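Teleoperated demonstrations in simulation: frequently asked questions
Jahangir Saha, Drergate
Updated June

What is a demonstration?

A demonstration is one complete recording of an operator driving the simulated robot through a task. Joint positions, gripper commands and camera views are stored together. The Dustard task set is recorded entirely in simulation, using the Pement hand controllers.

How many demonstrations does a task need?

We ask for 100 accepted demonstrations per task. The wardrobe task currently has 107, because seven were kept for checking playback.

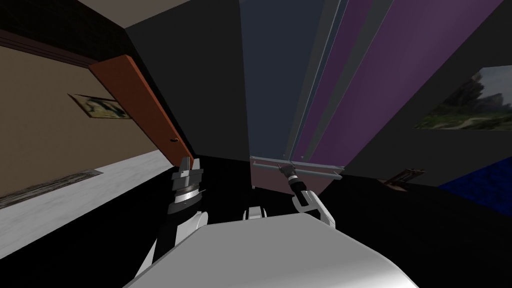 Do both arms have to be used?

Operators drive both arms at all times, even where one does most of the work. An arm that is not needed should be held still and clear of the other. On the wardrobe task the usual fault is a poor grip on the handle. It is a long, thin bar on two short posts, and the right gripper should meet it near the centre, where there is most clearance from either post. Close fully before pulling. If the contact slips, open, back off and approach again in the same recording. Up to two such corrections are accepted.

Which camera should I drive from?

Use the head view for the approach and the wrist view for the last few centimetres. The wrist view shows both fingers and whatever lies between them, but very little of the room. Large panels seen close up give few cues for depth, so make the final movement slowly. Esther Mbwambo's notes on view switching are in the Shemweta folder. 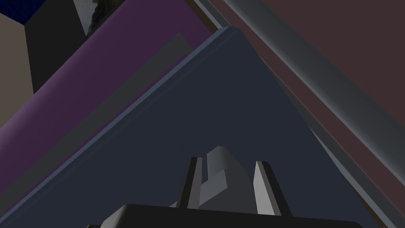 What causes a demonstration to be rejected?

- The recording is longer than 700 time steps.
- The operator pauses for more than 40 consecutive steps.
- An arm passes through furniture. The simulator does not always stop this.
- The final state does not meet the task condition.

Can I edit a recording afterwards?

Idle steps may be trimmed from the start and end. Cuts in the middle are not allowed, as they produce jumps in joint position. Record the task again instead.

Who reviews the recordings?

Victor Mwakalinga reviews household tasks and Jeptoo Mbwambo reviews everything else. Rejected files are returned with the step number at which the fault begins.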